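Home | Visits | Makers | Textiles | Contact

A visit to Sandell, Jarncombe

6/14/23

2 minute read

Sandell makes quilted covers, padded throws and winter coats in a former dairy at the edge of Jarncombe. The building opens to visitors twice a year and I went to the summer one. Entry was free, but you had to book a slot. Mine was at 9 in the morning, and 15 of us were shown round.

The tour begins in the cutting room, which has one very long table and racks of cloth along the back wall. Fabric comes in on rolls and is left to rest for two days before it is cut. Most of the outer cloth is bought from Gauthier, who dye it to order. The minimum is 100 metres of a colour, so Sandell keeps to a small range and changes it slowly. Pink is the best seller at the moment. Grey used to be.

Next door is the quilting room. The layers are stitched together in here, and the spacing of the seams decides how the finished piece looks. Close rows give a flat quilt. Wider rows let the filling push up into fat, rounded sections, and these are the ones people want to press with their hands. We were allowed to.
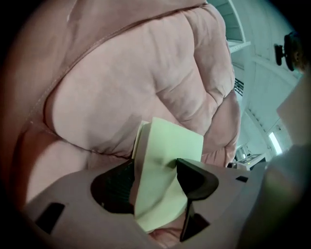 A lot of the talk was about creases. A padded piece that has been folded for a while keeps its folds, and the stuffing moves away from them. Sandell hangs the coats and rolls the throws. Customers are told to shake theirs out and leave them overnight before deciding anything is wrong. I have a quilt at home that has been squashed in a cupboard for years, so I took note.

The finishing room was the noisiest. Loose threads are trimmed by hand and every seam is checked against a lamp. Faulty pieces go into the seconds shop by the door, where I bought a cushion cover with a wobbly line of stitching for £9. The larger throws had sold out by the time we got there.

Tea was served in the yard. Parking is poor and the lane floods, so use the field opposite the Alurus warehouse and walk back. There are steps up to the quilting room and no lift. The next open day is in September and booking is through the shop.

Contact us | © Visits and Makers | Back to top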